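April, evening

I came home from the language class at 4 and made soup before I did anything else. Today we practiced how to complain politely in a shop. I was good at the polite part and weak at the complaint.

On the way back I walked through Pacheco, because the bus was late again. It takes 40 minutes on foot. The cherry trees near the school are open now, and the sidewalk is full of petals. I bought onions, bread and a small pot of basil, which I will probably kill like the one before.

In the evening I counted my savings for the trip to Gerkeo. I have 2,550 and I need some 60 more for the train. If I don't eat lunch outside this month, it will be enough. I wrote to my mother that I am coming, but I did not tell her the date yet. I want to be sure first.

Tomorrow I must wash the blue coat.

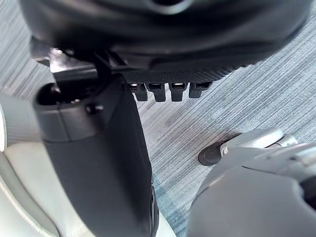
Dark housing with four black tabs, from below.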